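Rotation for the Flullau second leg

jchauhan
Sep 19, 2018
Sequeira carry a 2-0 lead into the return leg at Flullau. I would rest both fullbacks. Each has played every minute since the league started, and the second half on Saturday's pitch length showed in their recovery runs.

tretine_end
Disagree. Flullau score from wide areas at home. Change the midfield if you must and leave the back four alone.

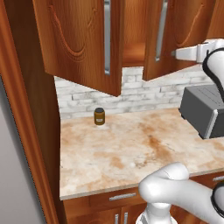 2 min read

kotus77
The back four is the problem. The line sits too deep when Vidal plays on the left, and the holding midfielder ends up covering both channels.

jchauhan
Which Vidal? Cayetano Vidal has been on the right all month.

kotus77
Right, my mistake. Same point about the line, though.

tretine_end
It sits deep by instruction. They did the same in February with a lead and conceded once, from a corner.

row_12
Any word on away tickets? Allocation was 3000 last time and the club sent 100 back.

jchauhan
2000 this time. Sale is members first, then general.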